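Filed under: Visits & Open Days
Reading time: 2 min

Quick writeup before I forget it all. Went to the Besten open day, 2023-03-05, mostly because a friend had a spare pass and I wanted to know if a machine can do any of my chores yet. Short answer, sort of. Got there late, parking was a mess, missed the welcome talk.

First stop was the Vasilakis bench at the back. Computer teardown and repair work. Drive bays, cables, plugs, the fiddly stuff.

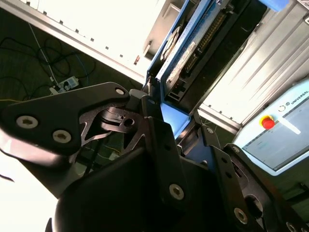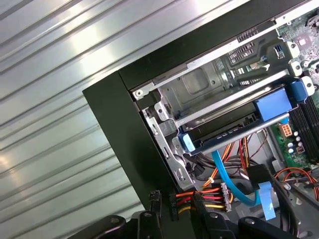
I fix old desktops for neighbors so I had questions. Can it pull a drive? They say yes, if the caddy is a type it knows. Can it unplug a power connector? Sometimes. The latch is the hard part, you have to squeeze and wiggle and feel it give, and the wires get in the way. Cables came up again and again all day. Hard stuff is easy, floppy stuff is hard. Same goes for laundry, they told me, and for trash bags.

Asked about speed. A person with a screwdriver beats it, no contest. Their hope is a shop with 1,000 of the same case to strip, where it can just keep going into the night. Their log had 536 tries at one job, 516 of them good. Sounds great until you think about the other 20 - somebody has to walk over each time and sort it out.

Then the kitchen corner, run by Traltley. Loading a dishwasher. Plates fine, mugs fine, a whisk was a disaster. It took 13 minutes for a load I'd do in two while on the phone. Wiping the counter was better than I expected, it even went back for a spot it missed. Crowd clapped. A kid asked if it could clean up Legos and got a long answer that meant no.

Sillilov had the shop floor stuff. Shelf stocking, boxes mostly. This one I'd believe tomorrow. Same box, same shelf, no surprises. They want it in a real store by September, one aisle, nights only. Price they wouldnt say. I asked twice.

Lunch was a sandwich, skip it, there's a taco truck across the road.

So where are we. For the home, not yet for me - too slow and too many odd things in my drawers. For a repair shop with piles of the same machine, closer than I thought. I'd like to see the Vasilakis people agian in a year, and ask about the plugs first.

If you go, get there early and wear decent shoes, the floor is concrete and there are no chairs anyhwere. Coat check is free.

Contact | Copyright | Back to top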